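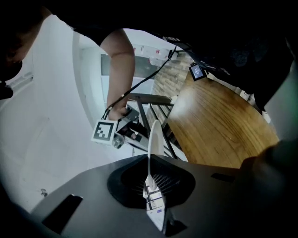 Progress Report to the Pliron Fund
Clesov District Witness Support and Violent Crime Follow-Up Program
Reporting period: January through May

1. Purpose of the grant

The Pliron Fund supports the district in keeping families and witnesses informed after shootings, armed robberies and serious assaults. Before the grant, a family in Clesov could wait weeks for word on whether a case had been assigned, and most calls to the station were answered by whichever officer was at the front desk. The grant pays for a dedicated contact desk, transportation to court and small emergency payments.

2. Work completed

The contact desk opened in January on the ground floor of the Tememham Street station. It is staffed from 8 a.m. until the evening shift change. Each new case is given a named contact person, and the first call to the family is made before the end of the next working day. This standard was met in all but 3 cases. In two of those, the family had left the district. In the third, the case file was sent to the wrong unit, and the call was made four days late.

The desk handled 40 cases during the period. Most involved robberies of shopkeepers and delivery drivers on the road between Clesov and Yeon, where traders carry cash in the evening. Detectives have made arrests in several of these cases, and the desk notified the families the same day.

Emergency payments of up to $500 were made for temporary lodging, lock replacement and lost wages. Receipts are attached to the financial statement. One payment was returned by the recipient after an insurance claim was settled, and the money has been credited back to the grant.

3. Court transportation

Rides were provided to witnesses attending hearings at the county courthouse. The original plan relied on a single contracted van. Hearings were often moved on short notice, and the van was already booked on two of the new dates. The program now has an agreement with a second carrier in Yeon, at the same rate per trip. Witnesses for the defense remain outside the terms of the grant and have been referred to the court clerk.

4. Difficulties

Hiring for the evening position has been slower than planned. The post was advertised twice, and the candidate selected in March withdrew before the background check was finished. Calls received after hours are being recorded and returned the next morning. Unspent salary for this position is shown on a separate line, and we request permission to carry it into the next period.

The case tracking form also needs revision. It does not record whether a family has asked for no further contact, and two families were called after making that request. Both received a written apology. A paper log is in use until the form is changed.

5. Plans for the next period

The evening position will be advertised again in June with revised hours. The desk will begin monthly visits to Yeon, where residents have no station of their own. A short survey will be mailed to families whose cases have closed, and the responses will be included in the next report.

Submitted by the Office of Community Liaison, Clesov District Police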